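The Soft Stuff Problem

A small software team in Barnbridge wants robots to handle a cap, a strap, a sock. First they had to fix their clocks.

By Amber Stevens
Mar 26, 2025

Ten to nine and Marloes Aerts is already swearing at a timestamp.

Second floor, old bakery building, Barnbridge. Radiator clanking. On her screen two video tracks run side by side, left hand and right hand, and under them a pair of wiggly lines showing how far each gripper is open. The lines should match the pictures. They don't. The left one closes, then the picture shows it closing. Small gap. You'd miss it if she wasn't jabbing at it with a pen.

"That's a policy that grabs air," she says. "Train on that and it grabs air every time."

Aerts runs software at Hetine, which has 16 people on the payroll and no product you can hold. What it sells is the stuff in the middle: tools that take recordings of people doing jobs by hand, clean them up, and turn them into something a robot arm can learn from. The main one is called Staltitell. The name came out of a long lunch and no one will explain it to me.

The jobs are dull on purpose. Fold this. Open that. Put the thing in the other thing. Lately it's been cloth, and cloth is where it gets nasty.

Why cloth is awful

A mug stays a mug. You can scan it, store the shape, and when the camera sees a bit of handle the planner fills in the rest. Most of the older code at Hetine works like that. Find object, match model, pick a grasp, go. It's neat and quick and you can read the log afterward and see what went wrong.

Now do a cap. Which shape do you store? It was one shape when you put it down and another after you touched it. Pull the strap and the whole side moves. Turn it over and suddenly there's a lining, stripes, shadow, a hole in the middle that the depth estimate reads as a dent, or as nothing, depending on the light.

"We had a pose estimator for hats," Aerts says. Long pause. "We had it for four days."

So no pose. The newer code doesn't ask where the cap is at all. It takes the wrist picture, takes the gripper opening, and puts out a short burst of motion, where the hand should go over the next moment and how wide the jaws should be. Then looks again. Then another burst. There's no stored cap anywhere inside it, just a lot of recordings of hands that went the right way.

Which means the recordings had better be good.

The recordings

People hold the grippers themselves. One in each hand, squeeze to close, a camera riding along on each. It's cheaper than driving an arm by remote and a lot faster, and the person feels the tug of the fabric, so they move like a person. An operator gets better in an afternoon. On the remote rig it took weeks, and they hated it.

But now the software has to work out where the hand was. An arm knows, its joints tell it. A held gripper knows nothing. So Staltitell rebuilds the path from video plus motion sensors, and that's where Aerts's team has put most of its last year.

It's fiddly. Plain tables are bad, not enough to track. Bright patches are bad. Big soft things filling the view are worst, because the tracker picks points on the fabric, the fabric moves, and the tracker concludes that it was the table that moved. Or the building. She shows me a path from December where the right hand, according to the math, leaves through the ceiling.

The fix was a mask. A small network marks anything that's held or likely to be pushed about, and the tracker isn't allowed to use those points. That leaves the table edges, the wall, whatever's still. Sometimes that leaves very little, and then the motion sensor has to carry it for a second or so. It drifts. They let it drift, then pull the path straight once the view clears.

"It's bookkeeping," she says. "Ninety percent bookkeeping. The learning part, you press go and have a sandwich."

Two hands, one clock

Back to the timestamp. One-handed tasks forgave a lot. If the video was a hair behind the gripper signal, fine, everything was late together. With two hands it bites, because one hand's holding and the other's pulling and the order matters. Hold, then pull. If the left clock is behind, the data says pull, then hold. The robot does precisely that and the cap goes on the floor.

They tried syncing over the network. Wobbly. They tried a clap at the start, both grippers snapping shut at once like a film slate, and that's still in there, it works fine for short takes. For longer ones the clocks wander apart, so there's a second check in software now. It watches the fingers in the video, guesses how open they are from pixels alone, and slides that against the recorded signal until the two line up. If the slide keeps changing through a take, the take gets flagged red.

Red takes go in a bin. A person looks. Aerts wanted them auto-deleted and got outvoted, and she has since come round, a bit. Some of the reds were the best grasps they had.

This morning's isn't one of them. She bins it and opens the next.

Straps

The strap job came from Mendes, a workwear supplier that wants caps sorted, opened out and checked before packing. Boring to people, hard for robots. Aerts split it into 6 stages and then threw out the split, as the stages kept happening in the wrong order. Operators would start on the strap, change their mind, flatten the side, go back. The planner wanted a tidy list and what it got was fidgeting.

So the planner got thinner. It picks a goal now (strap, rim, turn over) and hands it to the learned part and gets out of the way. If nothing's changed in the picture after 3 tries it picks a different goal. That's it. That's the planner. There used to be more than 4 thousand lines of it.

Grasp detection's the bit still under argument. How do you know you've got hold of the strap and not the strap plus a fold of cap? Motor current won't tell you, fabric's too soft, it all squashes down the same. Finger opening helps a little. The wrist picture helps most, if you ask it the right question, and the question they've landed on is whether the cloth bunches up near the fingertips. A clean pinch bunches one way. A greedy one drags the whole panel. The network seems to pick this up. Aerts says "seems" three times and I've only kept the one.

How often does it work? She won't give me a number. Says any number would be about that table, that light, those caps. Mendes has been sent a number, I gather. Mendes wants a better one.

What breaks next

Lunch is soup. Afterwards we go through the to-do list, which is a text file, becuase the ticket system went down in the fall and they found they liked it better.

Top of it: hands in the picture. The operator's other hand keeps showing up, fingers and sleeve and all, and when the robot runs there's no hand there, just arm. Does the network care? Maybe. They've tried painting the hands out. Looked awful, and changed the results by not very much either way. Next plan is to leave them in but mask them during training and see.

Under that: buckles. Shiny, tiny, half hidden. Under that: "viewer crashes when you scrub backwards," which has been there since before anyone can remember and which she says is her fault. Under that, in capitals, DO NOT UPDATE THE VIDEO LIBRARY.

Someone updates the video library at 2:15. I hear it from the next room.

By four the viewer's back up, sort of, minus the thumbnails. Aerts pulls a fresh take and lets it run, leaning in, pen in her teeth. Left line, right line, picture. The jaws come in on the strap and the line dips with them.

"Okay," she says. "Keep that one." And scrolls to the next.

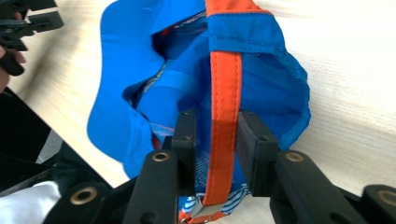 Both fingers on the strap, second gripper waiting at upper left.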